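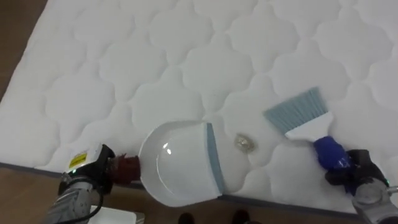
Hi all, the sweeping set is growing nicely! We're at 1,102 demos by remote control, and I finally feel I can steer both arms without thinking. The dustpan goes in the left gripper and the brush in the right, and a crumpled scrap on a quilted mattress is so much more fun than crumbs on a table. Those puffy seams make you really work the angle.

On the Dernham list, someone wrote:
> Is more than 45 demos worth it for a task this small?
> We stopped there with Bundwood and it looked okay.

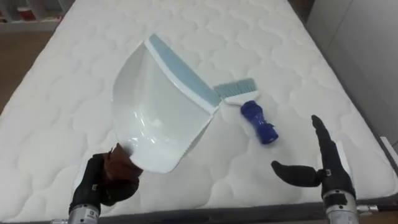 For us, yes! I'd keep the slow tries and the clumsy ones too (the regrasps especially), and let 2 people take turns driving so the style varies. Happy to share our notes in March if anyone wants them.

Cheers from the Clundholm bench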